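Getting turmeric out of table linen

Quick one, writing this between loads. Had curry for the whole family in December and the good tablecloth copped it. Got it out in the end, here's what I do now.

What you need
Cold water
Dish soap, the plain kind
White vinegar
Bicarb
An old toothbrush
A sunny spot, or a windowsill if you haven't got a yard

First - don't rub. Scrape off the solids with the back of a spoon, working in from the outside. Blot with paper towel. Press, lift, new bit of towel, press again. Keep going until nothing more comes off.

Then flip the cloth over and run cold water through the back of the stain. Cold. Hot water sets it and so does the dryer, I've wrecked two napkins that way.

Dish soap next. Good squirt on the damp patch, work it in with the toothbrush, short strokes, go with the weave. It may turn red or pinkish while you do it. Don't panic, turmeric goes that colour with anything alkaline. Leave it 27 minutes if you can be bothered timing it, I just do it while the rice is on.

Rinse cold. Look at it in daylight becuase kitchen lights hide yellow really well.

Still there? Nearly always is. One part vinegar to two parts water in a bowl, enough to cover the patch. Soak for an hour. Rinse well. Then a paste of bicarb and a bit of water, spread on thick, leave until it dries, brush off. Don't mix the vinegar and the bicarb together in the bowl, they just cancel out and you get fizz.

Now wash as normal, cool cycle, no softener. Straight out on the line while it's still wet, stain side facing the sun. Sun does most of the work with turmeric. Four hours of strong sun did more for mine than all the soaking. Bring it in, check it, wet it again, put it back out if you need to. Winter is slower - took me most of a week on the windowsill once.

Coloured cloth: the sun fades dye as well as the stain, so keep an eye on it. Test the vinegar on a hem first. Dark prints I wouldn't bother leaving out long.

Wool or silk: don't do any of this. Dry cleaner, and tell them what it is.

Woven or ribbed mats are fiddly, the yellow sits down in the grooves. Toothbrush, more soap, more patience. Plastic-y ones wipe down but can hold a faint tint, bicarb paste usually shifts it. Lay them flat to dry or they curl at the corners and never go back.

Rezaul Mridha commented on my last post that he uses lemon juice in place of the vinegar. Tried it on a tea towel, worked fine, smells better. Costs more if you've got a big tablecloth to do.

Old stains that have already been through the dryer, go through the whole lot twice before you give up. After that dye it or make it the picnic cloth.

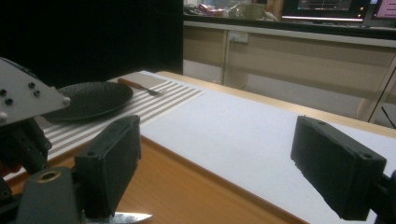
Oh and wash the toothbrush out striaght away, otherwise it puts yellow on the next thing you scrub. Grease stains I'll do seperately, different method, starts with cornflour.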